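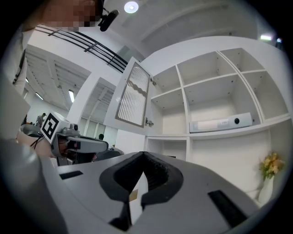 Review: Belunen Operator Guidelines for Hand-Held Grippers, Third Edition

Reviewed by Archie Halliday, 29 Jul 2019

Belunen sells this as a practice document for sites that collect manipulation data with hand-held grippers in ordinary rooms. It is a binder of loose sheets with a laminated card for each operator. We bought one set for the Bornham site in February and have worked to it since. The comments below cover the full text and 1317 logged sessions.

Scope

The guidelines apply to two-finger tools carried by a person, one per hand, with or without a fiducial marker cube on the body. Fixed arms are excluded. Mobile bases get a single paragraph that should have been left out, as it conflicts with the definitions section on what counts as an operator.

Marker handling

This is the strongest chapter. It treats the marker as a calibrated part of the tool. A cube that has been dropped, cleaned with solvent or refitted must be checked before the next session, and the check is written out in six steps with a pass limit for each. Cables are to hang clear of every marker face through the full range of wrist motion. That last rule sounds minor. At our site it removed the most common cause of tracking dropouts, which was a loop of cable crossing the marker when the operator turned the tool inward.

The text does not say what to do when two tools work at close range and one body hides the other's marker. Sites with paired operators will have to write their own rule. Ours sets a minimum gap and requires the second operator to call out before reaching across.

Furniture and fixtures

Open cubby units are covered under "enclosed targets." The guidelines ask for the clear width of each compartment to be recorded before work starts, measured at the narrowest point, with shelf pins included. Hinged doors must be either fully open or fully closed at the start of a take unless the door is the object of the task. Decorative items such as a vase of artificial flowers may stay in place if they are listed on the session sheet.

I have two objections. The door rule gives no angle for "fully open," and hinges vary. The clearance table also assumes a bare gripper. With a marker cube fitted, the tool is taller than the table allows for, and an operator who trusts the printed figure will hit the shelf above. Add the height of the cube by hand until Belunen issues a correction.

People in the area

Bystanders are allowed in view if they are outside the reach zone and their faces are obscured before the footage is released. The guidelines assign this duty to a named person at each site, and the release form has a signature line for it. Speech is treated separately. Anyone wearing a headset microphone must be told whether audio is being kept.

Comparison

The Justuditz handbook covers similar ground and costs less. It is easier to read, but it says "should" almost everywhere and "must" in only 3 places, so an auditor has little to test against. The Au checklist is free and fits on one page. It is adequate for a short pilot and has nothing on marker calibration.

Format

The loose sheets are a good choice, as single pages can be replaced. Clause numbering restarts in every chapter, so a bare reference to clause 6 is ambiguous. The index is poor. The order code for the replacement operator cards is 3324; it is missing from the order form and appears only inside the back cover.

Rating: four out of five. Suitable for sites with paired operators and shelf or cabinet tasks, with the clearance table amended before use.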